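Section 4: Setting up your serving table and plating small bites

Right, so if you've made it this far you've got the two Ashworth tables out of their boxes and standing up on their own legs. Good work! I've set up this exact kit in my garage, in my sister-in-law's rumpus room and once on a verandah in a fair breeze, so what follows is pretty much how I do it every time. You'll need a soft cloth, the plates from the Flomico set (any colour, I like the blue) and whatever you're serving.

4.1 Joining the two tables

1. Stand both tables on a hard, level floor. Carpet works too, but they'll wobble a bit until the feet settle.

2. Bring the long edges together. Lift, don't drag. I dragged mine the first time and the little rubber foot came off and rolled under the freezer, where it still is.

3. Crouch down and look along the join. If one top sits a touch lower than the other, wind the foot on the low side anticlockwise until they're as near to flush as you can get them. They may never be perfect and that's fine for food, just don't stand a plate across the gap.

4. Press down on each corner in turn. Any rocking, go back to step 3.

Note: each top is rated to 50 kg spread evenly. I wouldn't put an urn and a slow cooker on the same end, though, and please don't let anybody sit on it.

4.2 Wiping down

5. Warm water and a drop of dishwashing liquid is all the tops want. Wipe, rinse the cloth, wipe again, then dry with a tea towel.

6. Let them air for a few minutes before any food goes near them. I usually put the kettle on at this point.

Caution: no scourers and no bleach sprays. White tops show every scratch once the light hits them side-on, and you can't polish them back (I've tried, with toothpaste, and it made a dull patch the size of a biscuit).

4.3 Plating

Now for the fun bit. Small savoury bites look best with plenty of room around them, and on a plain white table a coloured plate does most of the decorating for you.

7. Put the plate down first, well in from the table edge. A hand's width is my rule, or two if there are kids coming.

8. Pick the bite up by its sides and keep off the topping. If your topping is a sauce or anything sprinkled on, it'll smear the minute you touch it, and then you've got a bald spot that everyone spots straight away.

9. Lower it over the middle of the plate and let go only once the base is sitting down properly. Dropping it even a centimetre can shake the topping loose, particularly on soft bread.

10. If it lands crooked, turn the plate and leave the food alone. Much less mess!

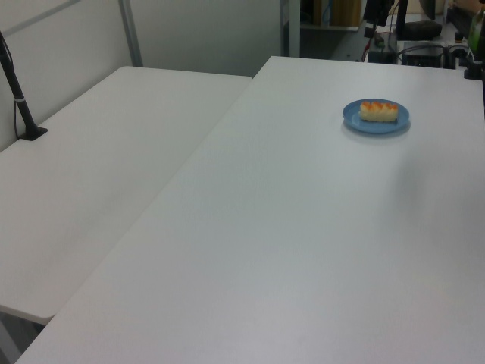
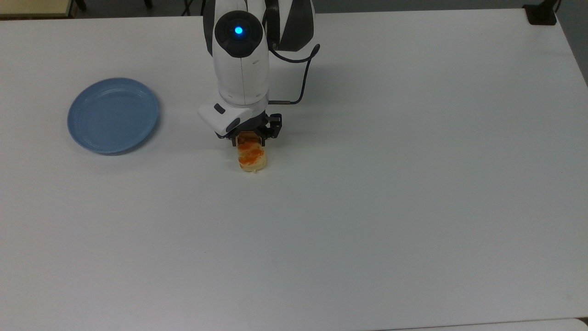

Fig. 4: Pale bites with orange toppings, on the plate (first picture) and held by the sides (second picture).

One bite to a plate might look a bit stingy, I know. For a tasting I reckon it's the way to go, people actually look at what they're eating. For a birthday or a footy crowd, load up the big platter from the Flomico set and skip steps 9 and 10 altogether.

Note: if you're plating ahead, cover each plate loosely with an upturned bowl. Cling wrap sticks to the topping and brings half of it away when you lift it.

4.4 Keeping things the right temperature

11. Cold bites come out of the fridge last, once the table's ready and people are in the door. Anything with meat, egg or dairy goes back in the fridge if it's not being eaten.

12. Warm ones can go straight from the oven tray to the plate, but give them a couple of minutes first. Melted cheese in particular needs time to set or it slides off sideways.

Caution: don't put a hot tray directly on the tabletop. Use the Starnik trivet if you bought the bundle, or a folded tea towel, or a bread board.

4.5 Packing up

13. Clear the plates before you separate the tables. Sounds obvious, but I've watched a bowl of dip go down the gap in slow motion.

14. Brush crumbs out of the join with a dry pastry brush. They get in there no matter how careful you've been.

15. Pull the tables apart, wipe the two inside edges and check the feet are all still on before you fold the legs.

Store them upright against a wall, tops facing each other with an old sheet in between. Mine live behind the camping gear.

Related guides
Section 3: Unpacking and fitting the legs
Section 5: Drinks end, ice tubs and spills
Starnik trivet: care and cleaning
Flomico plate set: dishwasher and microwave use
Flirkulel folding trolley: quick start
Spare feet and leg clips, how to order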